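How I wash, dry and look after plastic plates (and get the curry stains out)

We use cookies to make this site work and to see which pages people read. Accept all | Manage my choices

February 2, 2020

I've been meaning to write this one up since December, when my sister-in-law Leonie came to stay, opened my plate cupboard and asked why everything in it was faintly orange. Fair question! We eat a lot of tomato sauce in this house, and we eat most of it off plastic plates, the light blue sort with a raised rim that you can hand to a small child without holding your breath.

So this is my whole plastic plate routine, from the everyday wash to the rescue job for the really sorry ones. None of it is difficult and you probably have everything in already. 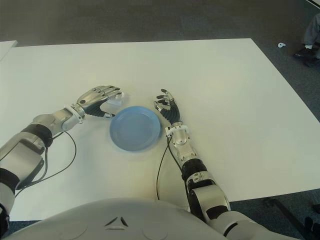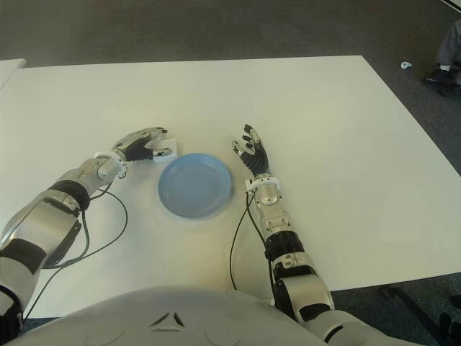
What you'll need

Washing-up liquid, any sort
A soft sponge or a cotton cloth (please not the green scratchy side)
Bicarbonate of soda
A bowl big enough to lay a plate flat in
A lemon, if you've got one going soft in the fruit bowl
Two clean tea towels

I also like to have a clear table to work on. A pale one is best, as you can see straight away if you've left a greasy ring behind, and it gives you somewhere to lay things out to dry instead of stacking them up on the draining board.

Step 1: Scrape, and do it gently

Get the leftovers off as soon as you've finished eating. I use a bit of kitchen roll or the edge of a rubber spatula. Knives are what ruined my first set. Every time you drag a blade across soft plastic it leaves a little groove, and sauce gets down into it, and then you're scrubbing at it for the rest of your life. The same goes for cutting things up on the plate, so I chop the children's food on a board first and tip it over.

Step 2: Cool rinse first

I used to run the tap as hot as it would go, thinking I was being thorough. With tomato and turmeric I've had much better luck starting cool. Hold the plate under the tap, rub it round with your fingers and let the colour run off before you go anywhere near the sponge. If it's been something very oily, wipe it with dry kitchen roll before you rinse, otherwise you just push the oil about.

Step 3: The proper wash

Now you can have your warm soapy water. Warm, mind, the sort you can comfortably keep your hands in. Do the well of the plate first, in circles, then run the sponge round the inside of the rim. The bit everyone skips is the join where the flat part turns up into the rim. Grease loves it in there. I fold the corner of the sponge over and go round twice, then flip the plate and do the underneath as well, especially if your plates have a foot ring.

You can tell when it's done by running a thumb across it. If it drags a bit, it's clean. If your thumb slides, there's still oil on it and it wants another go with fresh water.

Step 4: Stains

For a light stain, make a paste of bicarb and water — I use 4 teaspoons of bicarb and just enough water to make it spreadable. Smear it over the stain and leave it while you get on with something else, then rub with a wet cloth and rinse.

For a heavy one, half a lemon rubbed straight on the plate and then a few hours on a sunny windowsill does wonders. I didn't believe this at all when my neighbour Delia Vergara told me over the fence, but I tried it on the worst plate I own and by teatime I was out there telling her she was a genius. Put the plate the right way up so the light gets at the stained side. You might need to do it again the next day. Rinse the lemon off well afterwards or it goes sticky.

If the whole plate has gone dingy, lay it in the big bowl, cover with warm water, stir in a good heap of bicarb and leave it overnight. I do this with my lot every couple of months, usually when I've noticed the smell more than the colour. (Plastic does hold on to garlic.)

I wouldn't use bleach on anything we eat off. I know people who do and they're all fine, I just don't fancy it.

Step 5: Drying

Plastic doesn't dry like china does. China holds the heat from the water and more or less dries itself, whereas plastic sits there covered in droplets until bedtime. So I shake each plate over the sink, lay it on a tea towel, and go over it with the second towel. Then I leave it out a little longer before it goes away. If you stack them damp you get that musty cupboard smell, and you'll be washing the lot again.

Step 6: Putting them away

I keep 6 plates in a stack and no more than that, with a square of kitchen roll between any that are new. Heavy things go underneath. Mine shared a shelf with a cast iron pot for a while and the bottom one came out with a definite wobble.

A few things people have asked me

Can they go in the dishwasher? Look at the bottom of the plate. If it has the dishwasher mark, put it on the top rack, away from the heating element, and pick the cooler programme. Mine aren't marked, so I do them by hand.

What about the microwave? Same thing, check the bottom. No mark, no microwave. I heat the food in a glass bowl and dish it up afterwards.

How do I get a label off? Warm soapy water for ten minutes, then roll the glue off with your thumb. For stubborn glue, a drop of cooking oil rubbed in and left for a bit, and then wash as usual.

When do you give up on one? If it's cracked, or the surface has gone rough and furry with knife marks, it's finished with food. I've got two under plant pots and one in the shed full of screws.

I've a post half written about wooden spoons, which Leonie also had views on. I'll put that up once I've tested her idea about salt, and if you've got a stain that none of this shifts, tell me what it was and I'll have a go at making the same mess on one of mine.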